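## 4. The snack box, and why I kept going back to it

I said in the last section that most of what I learnt about shared food at work came from kitchens. That's true of the first few months. But the bit of the study I enjoyed most (and the bit people always want to talk about when I give this as a seminar!) is the snack box, so I'm giving it a section to itself.

Some background first. The Ostisville site has a proper kitchen on the ground floor, with a fridge, a kettle and a long shelf of mugs that belong to people who have mostly left. Upstairs there's none of that. What upstairs has is small drawer boxes, one to a room or thereabouts, and when people on that floor say "the kitchen" they quite often mean one of these. I found that confusing for longer than I should have. Ayane Iwasaki, who did the second round of interviews with me, spotted it on her first morning, when somebody told her they'd left a note "in the kitchen" and she went all the way downstairs to look for it.

The boxes get filled from whatever the site orders in. Koech supplies the bars and Enorard the foil-wrapped things, and both come in big cartons that are no use to anybody as they are, so at some point a person has to stand there and move food from a carton into a drawer. I had expected this job to be invisible and slightly resented, as it was in the kitchens I described in Section 3. It was visible all right, and I'd say about as resented as making a round of tea. People grumbled and then did it, and some plainly liked it. One woman told me it was "the only thing I finish all day", and I've thought about that a good deal since.

### 4.1 How a drawer gets filled

There are two ways of filling a snack drawer, and people feel more strongly about this than you'd think. The first is to line things up: bars on their edges, all facing the same way, a bit like books. The second is to tip them in. I'll call people who do the first *liners* and people who do the second *tippers*, which are Ayane's words and much better than the ones I had in my notes.

Liners say their way holds more and lets you see what's running out. Tippers say it takes a quarter of the time and that it'll be a mess by the afternoon anyway, and on that last point I have to side with them. A lined drawer is lovely until the third or fourth person has been at it. Someone takes a bar from the middle, the neighbours lean over into the gap, the next person rummages to find out whether there's a different flavour underneath, and that's the end of the bookshelf. I watched it happen so often that I stopped writing it down, which I now regret, as I'd have liked to say something firmer about how long it takes.

What did surprise me is that a jumbled drawer seems to make people *more* relaxed about helping themselves. In interviews I asked whether they ever held back from taking something, and the answers kept circling round to neatness. Taking the first bar from a tidy row felt like being caught at it. "You can see the hole you've made," as one man put it. With a heap there's no hole. You take your bar, the heap closes up, and you go back to your desk with a clear conscience.

So I began to wonder whether the liners, with the best will in the world, were slowing the whole thing down. I can't prove it from what I've got. The restocking sheets give 1,100 items put out in the first period and 952 in the second, and the floor did get rather tidier over that time, but it also got rather emptier, with several people moving to the other building. I'd be very wary of anyone who built a theory on those two numbers, me included.

### 4.2 Top and bottom

The other thing to know about the boxes is that they have levels, and the levels mean something. On the white box in Figure 2, wrapped snack bars fill the open upper drawer and the foil-wrapped things sit in the compartment below. I assumed at first that this was down to size or weight. Not a bit of it, according to the people I asked, or at least that wasn't how they talked about it. The upper drawer is for "anyone" and the lower one is for "if you know". Visitors take from the top. You'd have to have been on the floor for a while before you went in underneath without asking, and newcomers told me they remembered the first time they did.

I love this, I have to say. No rule was ever written down. Devik, the project that most of the upstairs rooms belong to, has a welcome sheet that covers door codes, bins and what to do about a dripping radiator, and it doesn't mention food once. And yet when I asked people where a guest should look for something to eat, they all sent the guest to the top.

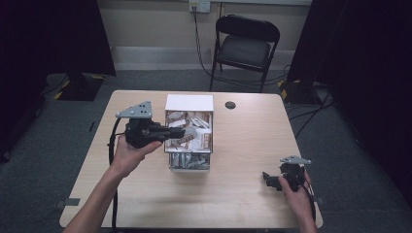
**Figure 2.** A two-level snack box on its table, upper drawer open.

I asked Ayane to try the opposite question in her round, and to find out what people thought would happen if the contents were swapped. Most laughed. A few got properly interested and started arguing it through, and the general feeling was that the meaning would stay with the level and the food would just have to put up with it. Bars in the bottom would turn into the insiders' bars within a week or so. One person disagreed quite fiercely and said foil was foil, it looked like a treat wherever you put it, and visitors would be far too shy to touch it even if it was right under their noses. I think she may be on to something, and I wish we'd had the time to swap one over and see.

There's a practical side to this as well. The lower level is a nuisance to fill. You have to bend, and with the upper drawer pulled forward you can't see properly what you're putting in. Several people admitted that they topped up the bars and left the rest for whoever came next. That would account for the lower level running out first in November, when I was there most afternoons, although it might equally be that the "if you know" crowd had got bigger and hungrier. Tippers, by the way, are hopeless at the lower level. You can't tip into it. Even the keenest of them had to go in by the handful, and a couple told me that was the real reason they didn't bother.

### 4.3 Where the box lives

I'll be brief about placing, since Section 5 deals with rooms. A box on a table of its own gets treated as everybody's. A box on the end of somebody's desk gets treated as that person's, even when they've told the whole room it isn't, and they end up fielding questions about it and (this came up again and again) being thanked for food they never bought. Two people had moved their box off their desk for exactly that reason, and both said the thanks stopped the same day. One of them rather missed it.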